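Telcombe Kids > How Stuff Works > Zippers

Print this page | E-mail this page

How Does a Zipper Know What to Do?

by Fergal Carroll

A zipper does not know anything. It has no brain, which puts it level with me at seven on a Monday morning. But it does one clever job, over and over, and it hardly ever gets thanked.

Start with the parts. The two strips of cloth sewn to the bag are called tapes. Along the edge of each tape runs a row of tiny teeth. Each tooth has a bump on one side and a hollow on the other, so the bump of one tooth fits into the hollow of the next. Once a whole row is hooked together, you can tug it sideways all day and it will just sit there looking smug.

The part that does the work is the slider. Inside it is a channel shaped like the letter Y. Push it one way and the two arms of the Y squeeze the teeth together into the single leg. Push it the other way and a little wedge in the middle shoves them apart. Hanging off the slider is the pull, the bit you grab.

A bag with its zipper partly open is a good place to look for the parts, especially when the tapes are a different color from the cloth.
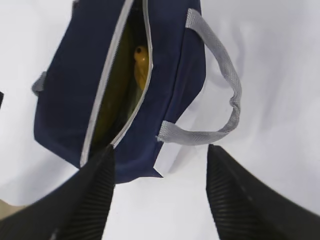

Gray tapes, navy bag:
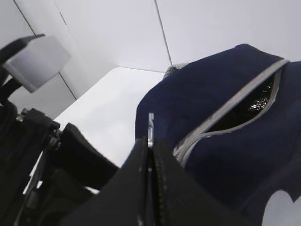
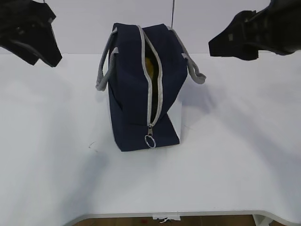 Now, the trick to closing one. A zipper likes its two sides to be flat and next to each other. A soft bag likes to flop about like a tired dog. So you need one hand to hold the bag near the end of the zipper and the other to move the pull. If you use just one hand, the whole bag comes along for the ride and the zipper stays exactly as open as it was. I have tested this many times, always when I was late.

If it jams, stop. Pulling harder is everybody's first idea, and it is a bad one. Look for a bit of lining caught in the slider. Back the slider up a little, ease the cloth out and try again. For a stiff metal zipper, rub a pencil tip along the teeth. The gray stuff in a pencil is graphite, and it is slippery.

Try this: find the longest zipper in your house and count the teeth on one side. My big winter coat, the one I wear up on Ridgeway, has 161. My sister says she counted 1,063 on her tent, but she also says she once ate 8 pancakes standing up, so check her work.

Next time: why buttons are on the side they're on, and who we should complain to.

Back to top | Contact Telcombe Kids | Copyright Telcombe Kids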